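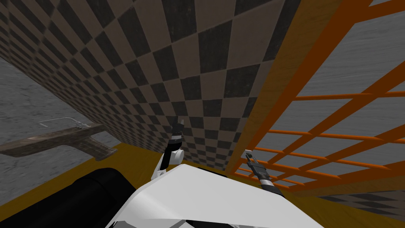 Raltdale Community Hall - winter walk-round, before the January lettings
Sunday, December 18, 2022
Checked by: Nadja Koller
Copy to: Hannelore Leitner

OK = fine. ACT = needs doing, see comment. N/C = not checked.

OUTSIDE

1. Front steps and handrail - ACT
Rail solid. Third step has a chip on the nosing, bigger than last winter. Mortar patch will do till spring. Grit bin half full, lid hinge gone.

2. Gutters, north side - ACT
Leaves packed in at the downpipe again. Cleared what I could reach from the short ladder. Rest needs the long one and two people.

3. Parking lot lights - OK
All on by 4:45. Timer still on summer hours for the back one, reset it.

4. Side gate - OK
Latch stiff. Oiled.

ENTRANCE AND HALL

5. Main door closer - ACT
Slams. Turned the screw a quarter, still slams. Think the closer is shot. Drameck quoted $378 fitted, incl. the new arm. Say yes please Hannelore, someone is going to lose a finger.

6. Emergency exits - OK
Both open fully, nothing stacked in front. Push bar on the stage side a bit sticky but works first time.

7. Exit signs, battery test - ACT
Stage side died after 28 minutes. Others fine. Battery only, not the whole unit.

8. Extinguishers - OK
Pins in, gauges in the green, tags in date. Kitchen one was on the floor behind the door, back on it's hook.

9. Stacking chairs - ACT
Pulled out five with cracked seats and taped them up in the hallway. Do not put back out. Stacks were too high again, wall notice says eight max.

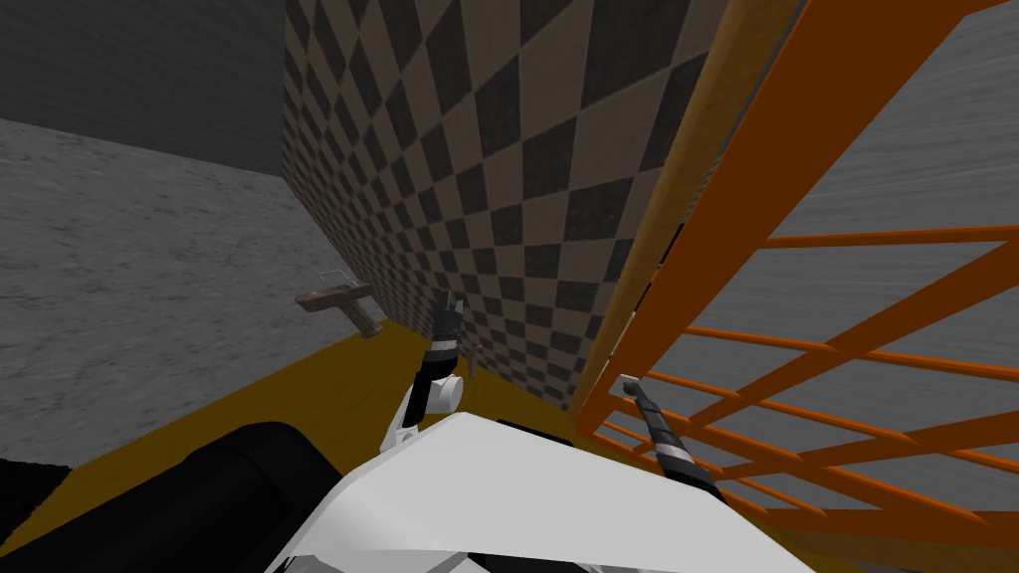 10. Folding tables - OK
Two leg catches tightened. The heavy one still needs two people to lift, label has come off, new label to print.

KITCHEN

11. Water heater - OK
57 degrees C at the tap after running a minute. Warning sticker faded, replace.

12. Range and hood - ACT
Filters greasy. Soaked one, didnt get to the other. Lelosetti cleaned the duct last year, no certificate in the folder. Chase.

13. Fridge - OK
Someones mustard. Thrown out.

14. First aid box - ACT
No medium bandages, eye wash expired. Burn gel fine.

BOILER ROOM

15. Boiler - OK
Pressure steady, no drips. Hämmerli service sticker in date. Two boxes of old programs next to the flue, moved to the loft.

16. Carbon monoxide alarm - OK
Beeps on test.

17. Loft hatch and ladder - N/C
Ran out of time. Will do it when I come for the gutter.

MONEY
Repairs pot has 4,000 in it. Door closer first, then battery, then first aid. Step can wait if we keep it gritted.

Keys back in the lockbox, code unchanged.
NK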